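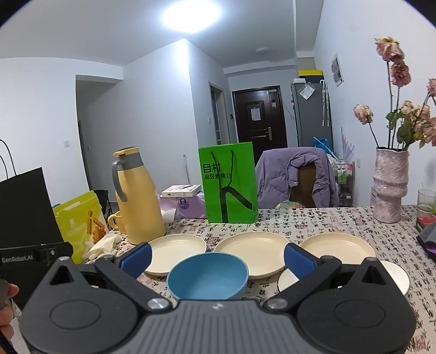

*Adoración Tejada*

I have owned the calligraphy tablecloth for four years now, and I can tell you that it makes any table look as if something important is going to happen on it. Usually what happens is lunch. It's white with black characters all over and little red seal marks tucked in between, and when it first came out of the package I thought it would be too busy to eat on. I was wrong about that. A plain plate looks wonderful on it -- the cream ones especially, with nothing on them to argue with the writing underneath.

I bring it up because several of you wrote after the May newsletter to ask how I set a table for a lunch where people drop in and out all afternoon, and whether the plates should match. My answer to the second part is no, please don't worry about it! I put out the round cream plates first and then go to the cupboard for whatever is left, and that is how a white plate with a dark rim ends up beside them, and a light blue bowl as well. If you have one cloth with plenty going on, the dishes can come from four different decades and the table still hangs together. My mother set hers with everything matching, down to the spoon rests, and she spent half of every meal in the kitchen washing the one good ladle.

Now, the first part of the question. A drop-in lunch brings its own clutter, and I've stopped fighting it. People come straight from their errands with their shopping, and the table is the first flat thing they meet. There's a bright green bag in the middle with a black cord handle, a black bag with rope handles down at the far end, and a lime-green paper one with a picture of fried food on it, which makes me hungry every time I look at it. Add a couple of boxes and a sheet of paper and you have a table with a good deal to say for itself before anyone has served a thing.

My one rule is that shopping moves off the cloth when the hot food comes out. I keep a low bench under the window for it, and Sorcha Crichton, who has been coming to these lunches longer than anyone, will quietly carry things over if I forget. Coats are another matter. I do own a coat rack, a perfectly nice one from Cruickshank, and in all the time I've had it I don't believe it has held more than one umbrella. Jackets go over the backs of the chairs. The lavender padded one looks so comfortable there against the brown wood that I wouldn't dream of moving it, and it makes the chair a little warmer to lean on besides.

I would also like to put in a word for the thermos jug. Mine is a tall pale yellow thing with a grey handle, and it lives on the left side of the table with a small yellow mug next to it. Before I had it I was up and down to the kettle all through the meal and never heard the end of anybody's story. I fill it before people arrive, with tea in cool weather and plain hot water when Alasdair Paterson is coming (he brings his own leaves in a tin and is very particular about them), and it sees us through to the washing up. If you're buying one, look for a lid you can work with one hand and a mouth wide enough for a bottle brush. I paid 50 dollars for mine and winced, and I haven't regretted it since.

As for washing the cloth, I shake it out of the back door first, then run it cold with the colors and hang it up while it's still good and damp. I did try an iron on it once, a bit too hot, and there's a faint yellow mark near one corner that I now cover with the serving dish. Soy sauce comes out if you get to it the same day with dish soap. Beet juice I am still working on, and if any of you has a method that doesn't involve bleach, I'd be so glad to hear it.

Next time I'll write about cushions for dining chairs -- tied or loose, and what to do about the ones that slide. Letters to the usual address, please.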